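Pladska Library Tech Meetup: Your Questions

I get the same handful of emails every time I announce one of these, so I've put my answers on one page. If yours isn't covered, write to me and I'll add it.

Do I have to be a librarian?

Nope! Last time we had two archivists, a school IT person and a guy who just really likes barcodes. If you work with catalogs, or you'd like to, come along.

When and where is it?

We meet in August, upstairs at the Hashemi Building. I'm still haggling over which Saturday (the room is popular with a choir), and I'll email everyone on the list once it's settled. Doors open at 9:30, and the first talk starts whenever the coffee does.

Is there a schedule?

Sort of. The morning has three short talks. Leobardo Arriaga is doing one on cleaning up subject headings, and Kianoush Ghasemi has promised to show us his shelf map, which I've been bugging him about for a year. The afternoon is wide open: you write a topic on a sticky note, put it on the wall, and whoever's interested shows up in that corner.

What data can I play with?

We have a sample set of 2,740 catalog records, all cleared for sharing. Jamshid Sharifi put it together and it's messy in all the ways real records are messy, with dates in the publisher field and everything. You'll get the download link when you sign up.

Do I need to know how to code?

No. I'm pretty bad at it myself! A spreadsheet will get you a long way, and there's usually somebody at the next table who'll write the scary bit for you.

What does it cost?

Six dollars, which goes on lunch. Let me know by email if you're vegetarian or can't have nuts.

Can I show something half finished?

Please do, those are my favorites. A broken search box, a list of ideas, whatever you've got.
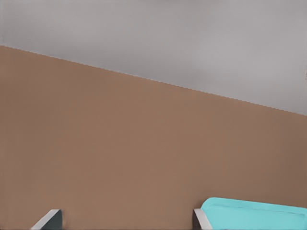
A tan surface against pale gray, computer rendered.

Will talks be recorded?

Only if the speaker says yes. Shabby audio is guaranteed, I'm afraid, as I do it on my phone.

Where should I park?

The lot behind the building is free on weekends. If it's full, try the street by the post office and walk back up the hill.

How do I sign up?

Email me, Ardalan, with your name and what you'd like to talk about over lunch. "No idea yet" is a fine answer.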